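Public Libraries Should Keep Their Evening Hours

28 May 2022

The Rustad town council will soon decide whether its public library should close at six o'clock on every working day. The proposal would save money, and the council is right to look for savings. It should nevertheless reject this one.

The case for closing early rests on a single count, taken in November, of visitors entering after six. The average was 70 a night. Measured against the 283 who came during the day, the figure looks small. It was gathered in a month of poor weather, however, and it leaves out those who attended classes in the meeting room, which has its own entrance. 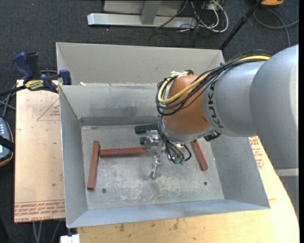
Evening visitors are, for the most part, people who cannot come at any other time. They include parents, students with jobs, and workers whose shifts end after the daytime desk has closed. A town that asks its residents to keep learning must offer them a place to do so at an hour they can use. An adult who hopes to move into a new trade will need manuals, a quiet table and a good deal of patience. The same is true of a person studying for a nursing license or preparing for a citizenship interview.

Ludivine Arnaud, who directs the library in neighboring Gravent, cut evening service four years ago and restored it after two budgets. Her report to the Gravent council noted that daytime visits did not rise when the evenings were lost. Former patrons stopped coming.

The council should keep the present hours for one further year, count all visitors at both doors, and publish the results before it votes again.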